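Ticket: Handgreifer Paar 4, rechter Greifer schließt nicht vollständig
Status: in Arbeit
Gemeldet von: Maribeth Dimaculangan
Bearbeiter: Nestor Lacson
Beteiligt: Edgardo Mangubat, Hipólito Herrera
Projekt: Jadby
Priorität: mittel

Fehlerbeschreibung (Dimaculangan)

Beim rechten Handgreifer von Paar 4 bleibt beim Zudrücken ein Spalt zwischen den Fingern. Dicke Gegenstände hält er normal, flache Packungen rutschen durch. Der angezeigte Öffnungswert geht beim Schließen nur bis 4 mm herunter, danach bewegt sich nichts mehr. Beim linken Greifer geht er bis 0. Zum ersten Mal bemerkt am Vormittag, beim Aufheben von Folienverpackungen. Neustart der Aufnahmesoftware hat nichts geändert. Kamerabild ist auf beiden Seiten da.

Erste Prüfung (Lacson)

Rechten Greifer vom Paar getrennt und einzeln am Prüfrechner angeschlossen. Gleiches Verhalten, also kein Problem der Zuordnung links/rechts. Abzug lässt sich ganz durchziehen, Feder kommt zurück. Kein Schleifgeräusch. Spalt mit Fühlerlehre nachgemessen, stimmt mit dem angezeigten Wert überein. Der Geber misst demnach richtig und die Finger gehen wirklich nicht weiter zu.

Frage an Maribeth: Ist der Greifer heruntergefallen oder wurde etwas daran umgebaut?

Antwort Dimaculangan

Gefallen meines Wissens nicht. Im Oktober wurden die schwarzen Polster getauscht, das hat Edgardo gemacht. Seitdem lief das Paar, allerdings fast nur mit Bechern und Flaschen.

Kommentar Mangubat

Stimmt, Polster getauscht an beiden Greifern, Material aus der neuen Lieferung von Gramwood. Schrauben wieder mit dem kleinen Drehmomentschlüssel angezogen. Beim rechten Greifer war ein Gewinde schwergängig, ging aber am Ende hinein. Kalibrierfahrt danach gemacht, keine Fehlermeldung.

Zweite Prüfung (Lacson)

Rechten Greifer geöffnet. Befund:

1. Polster am inneren Finger liegt unten nicht an. Darunter klebt ein Rest vom alten Klebeband. Das Polster steht dadurch schräg und die Finger treffen sich zuerst am unteren Ende.
2. Eine Schraube am selben Finger sitzt nicht bündig. Kopf herausgedreht, Gewinde im Kunststoff ist angefressen.
3. Führungsschiene sauber, etwas Staub am vorderen Anschlag. Abgewischt.
4. Kabel und Stecker ohne Befund.

Der gespeicherte Nullpunkt passt nicht zum linken Greifer. Die Kalibrierfahrt nimmt die Endlage, die sie findet, und prüft nicht, ob die Polster aufeinanderliegen. Eine Fehlermeldung war deshalb nicht zu erwarten. Der Versatz in der Anzeige kam erst zum Vorschein, als ich den Wert aus der Sicherung vom Polstertausch zurückgeladen habe.

Maßnahmen

Klebereste mit Isopropanol entfernt, 20 Minuten ablüften lassen. Neues Polster aufgesetzt. Finger gegen ein Ersatzteil aus der Schublade Studine getauscht, das alte Teil wegen des Gewindes aussortiert. Schrauben über Kreuz angezogen, erst handfest, dann mit Schlüssel. Führungsschiene nicht geschmiert, die läuft trocken.

Danach neue Kalibrierfahrt, drei Durchgänge. Endwert jedes Mal 0. Vollständig geöffnet zeigt der rechte Greifer jetzt denselben Wert wie der linke.

Test am Tisch (Lacson, Herrera)

Paar 4 wieder komplett angeschlossen, Sichtprüfung und Greiftest am großen weißen Tisch im Büro. Als flaches Testobjekt die durchsichtige Packung mit der blauen runden Scheibe verwendet, dazu die blau-weiße Folie und eine Wasserflasche. Vor dem Greifen beide Finger offen über die Packung halten und kontrollieren, dass sie unten links und rechts im Kamerabild stehen und die gelben Enden zu erkennen sind.
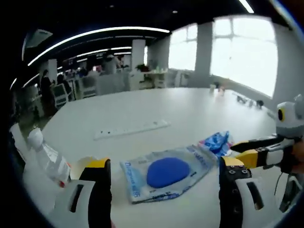
Ergebnis Greiftest

Packung am Rand gegriffen, 22 Versuche, alle gehalten. Folie ebenfalls in Ordnung. Flasche am Hals und am Bauch gegriffen, kein Unterschied zu vorher. Herrera hat dieselbe Reihe mit vertauschten Händen wiederholt, auch ohne Ausfall.

Offen

Die Aufnahmen seit dem Polstertausch haben auf der rechten Seite möglicherweise falsche Öffnungswerte. Betroffen sind 61 Sequenzen. Bitte bis zur Klärung nicht weitergeben. Hipólito prüft, ob sich der Versatz nachträglich herausrechnen lässt.

In die Wartungsanleitung aufnehmen: nach jedem Polstertausch einen Papierstreifen zwischen die geschlossenen Finger klemmen, oben und unten ziehen. Erst danach kalibrieren.

Ersatzfinger rechts nachbestellen, Schublade ist leer.

Ticket bleibt bis zur Rückmeldung von Herrera offen.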